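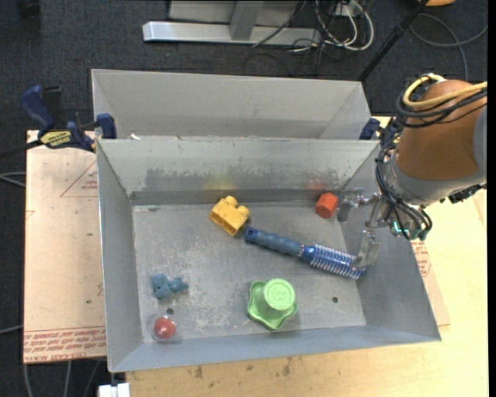
第一步:把箱子腾空,先看清里面有什么

家里东西多了,总会有一两个箱子变成“什么都往里放”的箱子。积木、梳子、缺了伙伴的玩具小件,顺手一扔,过几个月谁也想不起来里面有什么。这篇教程讲怎样整理这种混装的小物箱,适用于金属箱、塑料箱和抽屉,一个人做,二十分钟以内可以完成一箱。

先别急着分类。把压在上面的大件拿开,让剩下的小件在箱底摊开,互相不要叠着。上图的灰色金属箱里就是摊开之后的样子:一块黄色积木,一块橙红色的小积木,一把蓝色圆梳,一个浅绿色的塑料玩具件,一个灰蓝色的小玩偶,还有一个装着红球的透明圆壳。东西不多,可是分属好几类,正好拿来做例子。

需要准备的东西

浅口托盘或旧烤盘一个
带盖小盒三到四个,最好是透明的
可以写字的标签纸和一支油性笔
软毛刷一把,干抹布和湿抹布各一块
小号自封袋若干
中性洗洁精少许,温水一盆

我用的小盒是 Skistoma 的,侧面平,标签贴得牢。用别的牌子也一样,装过饼干的盒子洗干净也行。

第二步:按用途分,不按颜色分

很多人喜欢按颜色分,摆出来好看,但找东西的时候不方便。按用途分更实际,先分成三堆就够了:

玩具和玩具配件
个人用品,例如梳子、发夹、指甲剪
认不出来的

图里的蓝色圆梳归个人用品,其他几件先归玩具。浅绿色那个边缘像星星一样起伏,顶上有个凸起的字,看着像“3”。这种带数字的件多半是成套的,先别处理,放进自封袋,袋子上写“待配套”。

认不出来的东西不要当场纠结。单独放一个盒子,写上日期,等全部整理完再看。我的盒子上写的是2022年2月21日,到十二月还没有人来找的,就处理掉。

第三步:玩具再细分一次

如果玩具只有几件,跳过这一步。如果一箱里有几十件,建议再分成下面几组。

拼插积木。图里的黄色积木有凸点,底面是空的,属于这一组。收之前试着和家里已有的积木拼一下,不同系列的尺寸不一定相同,拼不上的另外装袋。

块状积木。那块橙红色的轮廓接近六边形,和拼插积木混放容易找不着,单独一袋。

小玩偶。形状不规则,占地方,放在最上层。

圆的、会滚的。带红球的圆壳就是这种。用带边的小盒装,不要直接放在架子上。

家里有三岁以下的孩子时,还要多做一件事:凡是能整个放进嘴里的小件,装进带扣的盒子,放到孩子够不着的高处。小球尤其要注意,圆壳如果能打开或者已经有裂缝,就不要再给小孩玩。

第四步:清洁

塑料积木和塑料玩具件可以用温水加少量洗洁精泡九分钟,然后用软毛刷刷凹槽和凸点之间的缝。空心的一面朝下控水,不然里面会积水。水温不要太高,薄的塑料件会变形。

圆梳要分开洗。先用尖尾梳或者牙签把缠在刷毛里的头发挑出来,从梳头的一端往另一端走,不要横着硬拽。挑干净以后在温水里涮一涮,刷毛朝下晾。梳芯如果是金属的,不要长时间浸泡。手柄末端有挂孔的,晾干后可以直接挂在浴室的挂钩上,不必再放回箱子里。

圆壳类的玩具不要泡,水进去以后很难干。用湿抹布擦外面,再用干抹布擦一遍。

会发声、有电池的玩具只能擦,擦之前把电池取出来。

第五步:清理箱子本身

金属箱用久了,内壁会留下一道道磨痕,箱底也会有划痕。这些不影响使用,不需要打磨。先用软毛刷把角落里的碎纸屑和灰扫出来,两个箱子挨着放的话,接缝处也要扫,那里最容易夹东西。然后用拧得很干的抹布擦一遍,马上用干布再擦一遍。

箱底有圆孔的,看一下孔的大小。孔比最小的零件还大时,剪一块薄毛毡或者防滑垫铺在底下。铺垫子还有一个好处,小件放进去声音轻。垫子比箱底四边各小一指,方便取出来抖灰。

斜壁的箱子上宽下窄,买内盒要量箱底,不要量箱口。我第一次就是按箱口买的,放到一半卡住了,只好退货。

第六步:装回去

常用的放前面,少用的放后面。重的在下,轻的在上。每个小盒只装一类,装到八成满为止,盖子能轻松合上。

标签贴在盒子的侧面,不贴在盖上,这样叠起来也能看见。字写大一点,写“拼插积木”,不要写“杂物一”。孩子还不识字,可以在字旁边画一个简单的图。

箱子很多的家庭可以编号,再在手机里记一个清单。我的朋友 Carola Kuhlmann 家里就是这样做的,玩具、文具、工具各用一种颜色的标签。只有两三个箱子的话,不用这么麻烦。

常见问题

东西洗完多久能放回去?
积木类晾一夜。圆梳的刷毛根部干得慢,摸着没有潮气再收。

零散的套装件要留多久?
我留到年底。家里另一半总是在沙发底下出现。

多久整理一次?
有小孩的家庭每个季度一次,其他家庭半年一次。平时看到放错的顺手捡出来,下次就快得多。

不想要的玩具怎么办?
干净完整的可以送给邻居或者旧物交换点。断裂的、有尖角的不要送人,按当地的垃圾分类规定处理。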